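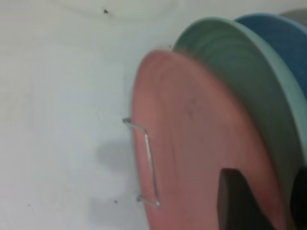
Figure 1. Wrist camera view, plate pick, fingers at the lower rim of the front plate. Wire bracket at left rim.

7.4 Recovering from a snagged plate (fault 1729)

Fault 1729 is raised when the Grellex arm meets more resistance on the lift than the plate profile allows. The arm stops where it is, the gripper holds its last commanded force, and the status lamp turns amber. The arm will not retry without an operator.

The usual cause is a plate caught on a wire bracket. The bracket hooks over the rim and runs down close to the plate face. If the arm lifts before the rim has moved clear of the upper hook, the wire is pulled along with the plate. A second cause is a double grip, in which one finger has gone past the next plate in the row and the gripper has closed on two rims.

CAUTION: Do not press Resume to clear fault 1729. Resume continues the interrupted lift from the stopped position. A plate under side load can crack or spring out of the grip.

CAUTION: The gripper is still closed and powered after the fault. Keep hands out of the space between the fingers until step 6 is complete.

Before you start

You will need cut-resistant gloves, eye protection and the teach pendant. Recovery takes one person for a single row and two people if the rack has been pulled off its base.

Procedure

1. Set the mode key to MANUAL. The pendant shows the current tool position and the fault code.

2. Open the wrist camera view on the pendant. Find the bracket and check whether either of its hooks is still over the rim. Save the picture with the Log key. The log is cleared at the next power cycle.

3. Check both fingers. One should be on the face of the front plate and the other behind it. If you cannot see where the second finger has gone, look from the side of the cell. Do not judge it from the camera alone — the view is steep and the gap between plates is easy to misread.

4. Put on gloves and eye protection. Support the front plate by its upper rim with one hand. If more than one plate has been gripped, support them together.

5. Jog the arm down in 2 mm steps until the force reading drops below the hold limit. If the reading rises, stop and jog back one step. Do not jog sideways while the wire is loaded.

6. Select Gripper > Release > Slow. Wait for the OPEN message.

7. Retract the arm along the approach path to the standby point. Use the Path Back key, not free jog.

8. Unhook the bracket from the rim by hand. Lift the upper hook first. Discard any bracket with a bent arm or a burr at the tip.

9. Remove the plate and inspect the rim under good light. Set aside any plate with a chip or a hairline crack.

10. Reseat the remaining plates, close the guard, and turn the mode key to AUTO. Acknowledge the fault and run one cycle at low speed.

NOTE: On cells shipped from Grillesberg, the slow release takes longer than the pendant timer shows. Wait for the message even if the timer has reached zero.

If the fault returns

Check the plate spacing against the rack drawing. Racks made for the Botha feeder have a narrower pitch and must not be used with the standard fingers. Then check the lift threshold under Setup > Plate > Force. The factory value is 1000. Raising it hides the fault and does not cure it.

Replace the finger pads after 1000 picks with bracketed plates, or sooner if the surface is cut. If fault 1729 appears again after the pads and spacing have been checked, take the cell out of service and send the saved log to the Bancombe service desk with the rack part number.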